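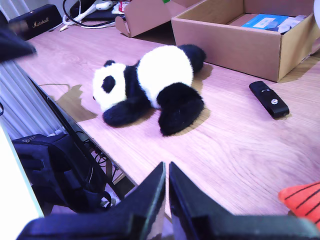

Desk Bookings at the Larndale Building: Frequently Asked Questions

How far ahead can I book a desk?
Up to 4 weeks. Bookings open at 8 a.m. and are made through Pedeck, the tenant portal.

What is the minimum booking?
2 hours. Shorter stays are charged at the two-hour rate.

Can I have mail sent to my desk?
No. Letters and parcels go to the Mollel Street entrance and are logged under the account name. Unclaimed items are returned to the sender after 8 days.
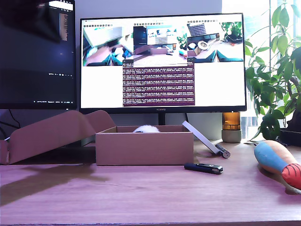

Parcels over the counter size limit must be arranged with the front office before delivery – the courier will otherwise be turned away.

How much printing is included?
300 black-and-white pages per account per month. Unused pages do not carry over. Color printing is billed per page.

Can I move my booking to the Ellel building?
Yes, if a desk is free for the same hours. Open the booking in Pedeck and select "Change site." Door codes differ between buildings – a new one is issued when the change is confirmed.

When is the deposit refunded?
Within 8 working days of account closure, to the original card.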